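Womeva canvas market tote, nine months on

Posted May 19, 2026

I have owned a shameful number of shopping bags over the years. There's a drawer in our kitchen that won't close properly because of them, and every few months I pull the lot out, promise to cut back, and stuff them all in again. So when I say I went out and paid $22 for another one last August, please understand that my expectations were modest and my family's eye-rolling was considerable.

The Womeva is a plain, roomy tote in heavy canvas with two long handles. You can get it in natural, navy or a sort of mossy green. I bought the natural because it was the only one left at the homewares place near the station, and I've grown very fond of it, though I'll admit the navy would have hidden the beetroot incident a good deal better.

First impressions were mixed. Out of the packaging it was stiff as a board and had that dusty, hessian-shed smell that new canvas gets. I hung it on the line for a weekend and the smell went, but the stiffness hung around for a good month of Saturday markets. If you're the sort of person who wants a bag to be soft and slouchy from day one, you might find it a bit much. I rather liked it! It stood up by itself on the bench while I unpacked, at least in those early weeks, and I got quite used to having both hands free.

Now, the handles. My old Mayrhofer tote (retired with honours after five years) had short ones that were lovely to carry by hand and hopeless over the shoulder, especially over a winter coat. The Womeva's are long enough to go over anything I own, puffer jacket included. The trade-off is that if you're on the short side, as I am, and you carry it in your hand, the bottom of the bag comes dangerously close to the footpath. I've taken to looping the handles once around my wrist on the walk home, which looks silly and works well.

I weighed a typical full load on the bathroom scales out of curiosity, and it came to roughly 5 kilos: potatoes, a cabbage, milk, a loaf, the usual fruit. It took that without complaint. The stitching where the handles meet the body is as tight as when I bought it, and I'm not gentle. The Meltell bag my sister swears by costs nearly twice as much and I've seen hers come unstitched at exactly that spot, so I was watching for it.

Where it falls down is organisation. There's no inside pocket at all, so keys, phone and anything small simply drop to the bottom and stay there until you get home and tip everything out on the table. 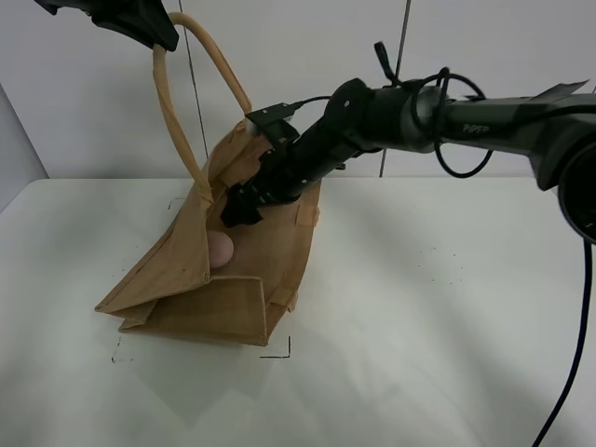
I've got around this by clipping a little zip pouch to my keys and dropping that in, and it's been fine, but a pocket would cost the maker next to nothing and I'd happily pay another couple of dollars for one. There's no press stud or zip across the top either. Most days I don't mind, but on a crowded tram or in a sudden downpour you do feel it. My poor sourdough can vouch for that.

Washing is the other thing to know about. The tag says cold hand wash only, and being me, I put it through the machine on warm after the beetroot. It came out a touch shorter and noticeably softer, and the colour had faded a shade or so. The stain is still there, a pale pink smudge near the base. Do what the tag says, and line dry it in the shade.

I did look at the Fotasex folding one as well, the type that packs down into its own pouch, and I still keep one of those in the glovebox for emergencies. It's handy and weighs nothing, but the thin straps cut into my fingers something awful once there are tins involved, and it never quite goes back into the pouch the way it came out.

I'd give the Womeva four stars out of five, with the missing one for the pocket. I'm going back for the navy as soon as they have it in again, and the drawer will just have to cope.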